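Speaker notes, Kodalico talk, afternoon slot

Slide 1, title. Say hi, thank Glenys for the invite, get the clicker working BEFORE I start talking this time. Mention that Jacobus and Gintarė did at least half of this and they're in the room, so hard questions go to them.

Slide 2, the problem. Start with the story from Kastdale. We had 1,069 demonstrations, all recorded with hand-held grippers, and the policy we trained on them was kind of great in the room where we recorded and kind of terrible next door. Same objects, same people, different furniture. Pause here, people usually laugh because they've all been there.

Then the question for the whole talk: if you've got a fixed budget of demos, do you spend it on more repeats or on more places? (Ask for a show of hands. Wait for it!)

Slide 3, how we collect. Keep this quick, most of this crowd has held one of these things. You squeeze, the fingers close, the wide lens on the tool sees pretty much what the robot's wrist will see later. The operator wears a head camera too, which gives us a second view of the reach. Printed marker cubes go into the workspace so we have something solid to check the tracking against.

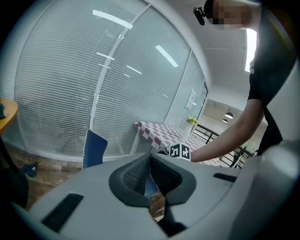
The part I want people to remember is the background. A wrist view through a fisheye takes in way more than the table. Blinds, ceiling lights, chair backs, whatever flowers somebody left out, all of it lands in the training data, and a policy will happily latch onto any of it if it never changes. Mpho calls this "learning the wallpaper." I've stolen the phrase and I'm keeping it.

Slide 4, the experiment. Two training sets, 1,000 demos each. Set A comes from 3 rooms, set B from 40. Same task mix, same network, same training schedule. Don't read the table out loud, just point at the two columns.

Slide 5, result. In rooms we'd trained in, A wins by a little. In new rooms, B wins and it isn't close. Let the plot sit for a second. Then admit the annoying bit: B took a lot longer to collect, mostly packing and unpacking (Mandla will tell you about the van if you buy him a coffee).

Slide 6, what didn't work. Cropping the view down to the fingers. We thought it would fix everything, and it hurt both sets, I think because the policy lost track of where the table ended. Random color changes helped A a bit, nowhere near enough.

If I'm running late skip slide 7, the Plikusley ablation, and go straight to thanks.

Likely question: did we mask the head camera in the comparison? Yes, both sets, wrist view only. Backup slide has the numbers.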